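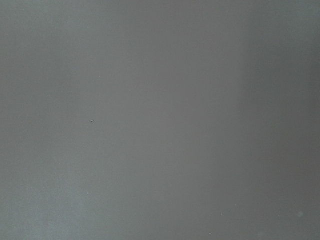 作業ノート　2025年6月23日
Meesuk地図群の複写、照明ムラの補正と保管時の反りについて

前回からの続き。Meesukの地図群は目録上2,556枚で、大半が手彩色の地籍図。紙は厚手の洋紙と薄い和紙の混在で、裏打ちのあるものとないものが同じ包みに入っている。包みの順番は変えない。目録の枝番と包みの中の並びが食い違っている箇所は、撮影順を包みに合わせ、枝番は後で表に書き足す。

光源は左右一対、複写台はBestel。台の面に対する灯具の角度を前回より寝かせた。寝かせると紙の折り目の影が強くなるが、反射は減る。手彩色の緑の部分にニスのような光沢があり、角度を立てたままだとそこが白く飛ぶ。折り目の影は文字の判読に影響しない範囲なら許容する。影が文字にかかるものは図面を半回転させて撮り直し、両方残す。ファイル名の末尾にrを付けて区別する。

灯具は点灯直後に色が動く。点灯してすぐに撮ったグレーチャートと、昼前に撮ったチャートを比べると、前者がわずかに黄色い。以後、点灯後しばらく放置してからチャートを撮ることにする。放置の間に包みを開いて台帳との照合を済ませておけば手は空かない。照合は二名で行い、一名が読み上げ、一名が台帳に印を付ける。

露出は固定。絞りも固定。図面ごとに露出を変えると後で並べたときに紙の色が比べられない。紙色の比較は今回の依頼に含まれていないが、Cerkberg側から紙の産地を調べたいという話が出ており、後から使える形で残しておく。黒い台紙に貼られた図だけは例外で、固定露出だと台紙の部分がほぼ潰れる。台紙の情報は不要との確認を取ってあるので、そのままとする。

台の面の水平も見直した。水準器の泡が奥側に寄っていたので脚の下の薄板を入れ替えた。面とセンサーの平行は鏡を置いて確認。レンズが鏡の中央に映ることを見て、ねじを締め直した。締めるときに必ずわずかにずれるので、締めた後にもう一度見る。先月の記録ではこの再確認が抜けている日がある。該当日のファイルは台形の歪みが出ていないか抜き取りで見ること。

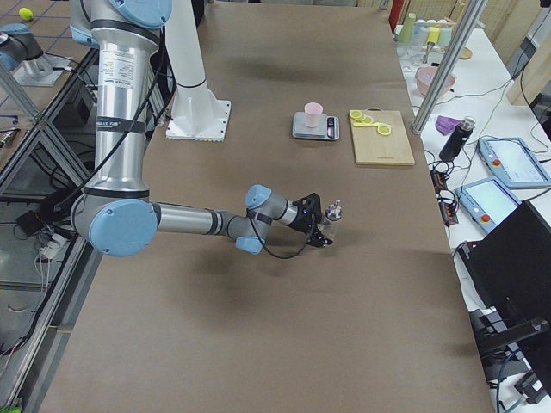
反りの問題。裏打ちのある図は湿度が下がると糊の側に引かれて端が浮く。午前中に測ったときは平らだったものが、午後には隅が持ち上がっていた。ガラス板で押さえれば平らになるが、彩色面がガラスに触れるのは避けたい。顔料の一部に粉を吹いている箇所があり、綿棒の先で軽く触れると色が移る。触れた箇所は包み番号と位置を台帳に記入済み。

代わりに、図の余白に細い帯状の重しを置く方法を試した。重しは鉛粒を木綿の布で包んだもの。余白の狭い図では重しが図枠にかかる。かかった場合は重しの位置を変えてもう一度撮り、あとで見比べられるようにする。合成はしない。原図の状態を示す記録として、継ぎ目のある画像は使いにくい。

巻いて保管されていた図は重しだけでは足りない。無理に広げると折れ筋が走るので、加湿箱に入れてから平らにする。加湿の可否は修復担当の判断待ち。Geum-ok Jooに聞いたところ、青の線が水で滲む種類の図が混じっているらしく、先に滲み試験をしたいとのこと。試験が済むまで巻物は撮影対象から外す。包みの並びに穴が空くため、抜いた位置に札を入れた。札は中性紙に鉛筆書き。インクは使わない。

ファイルの受け渡しについて。Flurenの取り込み画面は、フォルダ名に全角の括弧があると途中で止まる。エラーは出ず、進捗の表示だけが動かなくなる。原因がわかるまで時間を使った。括弧を外したら通った。今後フォルダ名は半角英数とハイフンのみ。日本語の図名は別表に持たせる。別表の文字コードも揃えておく。前に渡した表で「﨑」が化けていた。

取り込み後の照合はハッシュ値で行う。撮影機側、作業用の記憶装置、保管用の記憶装置の3か所で同じ値になることを見て、初めて撮影機側を消す。今日は照合の途中で作業用の装置が休止に入り、最初からやり直した。休止の設定を切った。

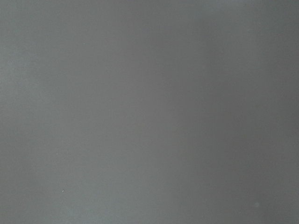
照明ムラの補正用データは、図面を撮る前に無地の灰色の板を台に置いて撮る。板は図面より大きいものを使い、四隅まで覆う。この補正を省いてよいかという質問が前に出たが、省かない。無地の灰色の面は一見一様でも、明るさは緩やかに動いている。この画像の灰色の面でも、左側がいちばん明るく、右へ進むにつれて落ち、中央より少し右に上から下まで通る暗い帯がある。帯の縁はぼけていて、どこから暗くなるのか目では決められない。同じ形のムラが図面に重なった場合、紙の焼けや汚れと取り違える可能性が高い。とくに縦の帯は、折り畳んで保管された紙の変色とよく似た形になる。補正用の一枚があれば割り算で分けられるが、後から撮っても灯具の位置が同じである保証がない。

補正の計算は線形の値に戻してから行う。階調を付けた後の画像で割ると、暗い側が過剰に持ち上がる。先週の試し分でこれをやってしまい、隅の墨線が薄くなった。試し分は破棄せず、フォルダ名の頭にngと付けて残してある。納品分に混ぜないこと。

補正用の板そのものの汚れにも注意。指の跡が付いていると、その形が反転して全部の図面に載る。板は縁だけを持ち、使用後は紙に包んで立てて保管する。汚れの影響を減らすため、板を少しずらして2回撮り、平均を取る。灯具の角度を変えたときは必ず撮り直す。レンズを外したときも同様。

焦点は補正用の撮影ではわずかに外す。板の表面の細かい凹凸が写ると、割ったときに粒状の模様になる。ただし外しすぎると周辺の落ち方が変わるので、図面の撮影位置からの移動は最小にとどめ、終わったら必ず目盛りの印まで戻す。戻し忘れ防止に、補正の直後は文字入りのチャートを一枚撮り、等倍で文字の縁を見てから図面に移る。

チャートは図の外側、下辺に沿わせて置く。図に重ねない。大判の図ではチャートを置く場所がなくなるため、2分割で撮るときは右側の画像にだけ入れる。分割の重なりは広めに取る。地籍図は似た区画が繰り返し並ぶので、重なりが狭いとつなぎ位置を誤る。区画番号の読める箇所が両方に入るように切る。

色の評価。朱の筆線が画面上でやや橙に寄る。プロファイルを作り直しても差が残る。光源の波長の抜けが疑わしいが、手元の計器では確かめられない。測色は外に頼むことになる。頼む場合は朱、緑青らしき緑、台紙の黒を優先。緑青かどうかは未同定なので、依頼書には「緑」とだけ書く。

未処理
・包みの中で図と図が貼り付いているものあり。剥がさず、包みごと修復担当へ回す。
・裏面に書き込みのある図。裏も撮るかどうかCerkbergに確認中。返事が来るまで、書き込みの有無だけ台帳に記録。
・台帳の「破損」の欄の書き方が人によって違う。虫損、破れ、欠失を分けて書く。既に記入したものは原図を見直すときに直す。
・8月の搬出までに必要な中性紙箱の寸法。大判用は既製品では入らない。図の長辺を測り終えてから発注する。
・重しの布から糸くずが落ちる。縫い目を内側にして作り直し。

次回は巻物の滲み試験の結果を聞いてから、包みの続き。灯具の角度は触らないこと。脚に印を付けてある。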